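Talks > Robot Safety > Speaker Notes
Last updated 14 December 2025

Slide 1. Leandro Ulloa, Skamer. Gripper faults on shelf picking, Vultenthorpe site. Keep the intro to one minute.

Slide 2. The February fault. Controller logged "grip closed, object held" with nothing between the fingertips. Arm went to the place pose and opened. 1,636 cycles in the log, 11 with this signature.
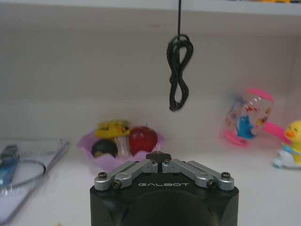 Cause: the held flag came from motor current alone. Friction in one linkage pivot raised the current past the threshold before the fingertips met. Position was recorded but never checked. Say this slowly, it gets asked every time.

Slide 3. Safety side. A false hold also disabled the contact stop for the length of the transfer move. No injury. Gostmont rated it reportable anyway, and I agree with them.
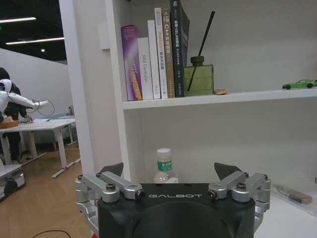 Slide 4. Fix. Held now needs current and finger gap together. Contact stop stays on in all states. Pivot torque check every 30 hours, Benítez procedure. Reran 76 of the logged cycles, no false holds.

Still open: thin, soft objects. Gap reading is too coarse there. Skip if short on time.

Previous Next Slides Contact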